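**Tamayo folding worktable, matt finish**

The Tamayo is a folding table for packing rooms, craft rooms and market stalls. The top is a single panel with a sealed matt surface that wipes clean with a damp cloth. Maximum evenly spread load is 100 kg. Folded weight is 19 kg.
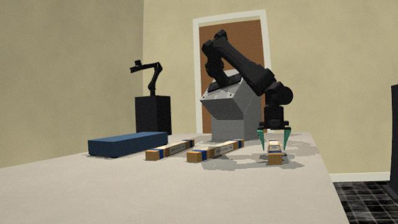 The legs lock at 8 heights, set by a spring pin on each leg. Check that all pins have clicked home before loading the top. Solvent cleaners will mark the surface – use mild soap only.

Spare pins and rubber feet are sold separately under the Ninerico label. The carry bag fits all Tamayo tables made since June.

Order code: Trekari 205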